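I keep a folder on my laptop called Harncombe, and it has 204 pages in it. Every one of them is about a delivery van that rolled backward into a porch.

It wasn't my porch, thank goodness. It belonged to Ginette Huet, who lives on the steep end of Harncombe Road and who spent two years suing a courier company named Ikance over it. She'd never sued anyone before. She told me she thought it would be like television – you stand up, you say your piece, somebody bangs a gavel and you go home and call the roofer.

What she got was mail. Letters from Ikance, letters from Ikance's insurer, letters from a contractor called Murthy who owned the van, and then letters from Murthy's insurer saying the first insurer should be writing the letters. Ginette kept them all in a dresser drawer until the drawer stopped closing (I have seen the drawer, and it's a big one).

The whole fight came down to who the driver worked for. He wore an Ikance jacket and followed an Ikance route, but his paycheck came from Murthy, and Murthy's contract said Ikance wasn't responsible for anything with wheels. Ginette's lawyer, Rhodri Edwards, read me that clause over the phone and laughed so hard he had to put the phone down for a second.
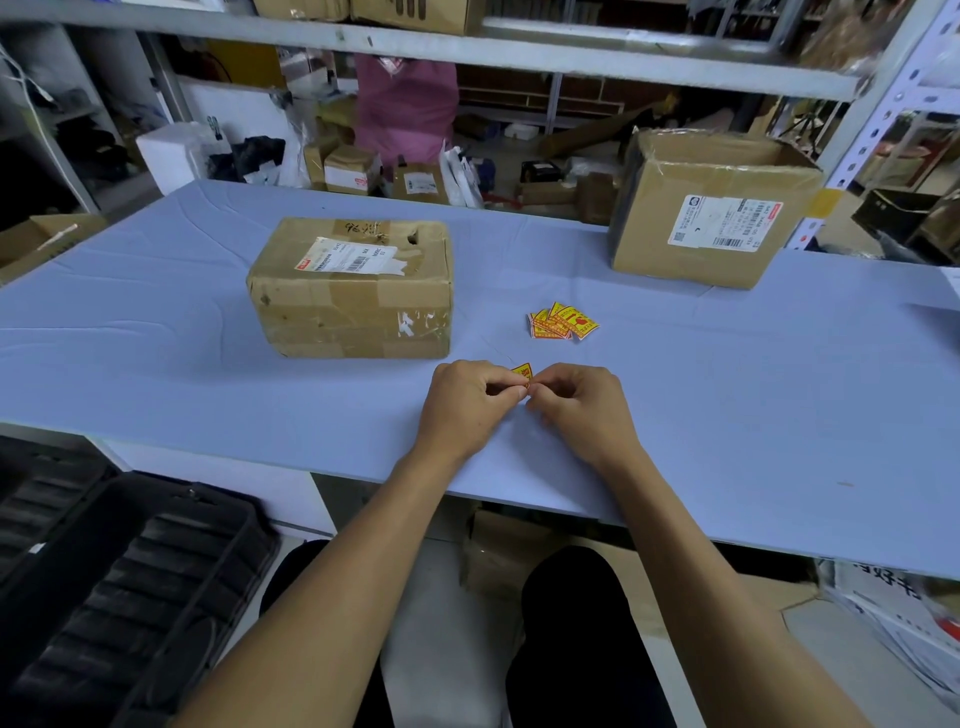
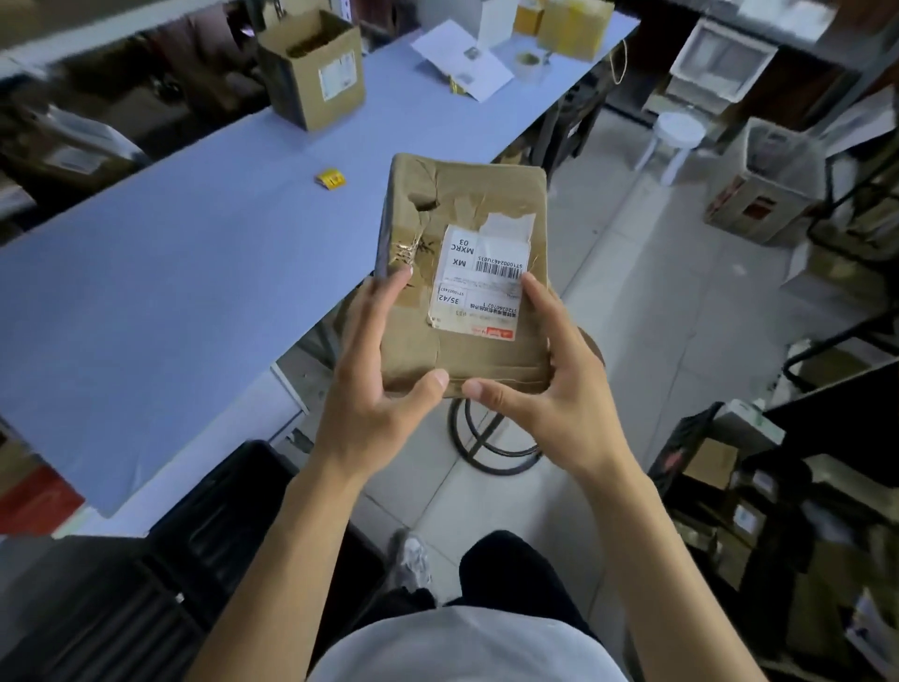 So can you sue the big company when the driver works for a contractor?

Often you can, but you'll need to show that the company controlled how the work was done. Judges tend to look at who set the route, the hours and the rules, and a contract between two businesses doesn't always settle it. The details change from state to state, so talk to a local lawyer early.

Rhodri's best evidence was a rule sheet that told drivers where to park, which way to turn their wheels on a hill and how long they could spend at each door. It ran to nine pages! After that came out, the case settled in March, at 20 minutes past four in the afternoon, in a hallway outside the courtroom. Ginette was eating a granola bar at the time.

She can't tell me the amount. She can tell me that the new porch has a swing on it, and that she's already planning to paint it green.

Contact the magazine | Copyright Ultholm Media, all rights reserved | Back to top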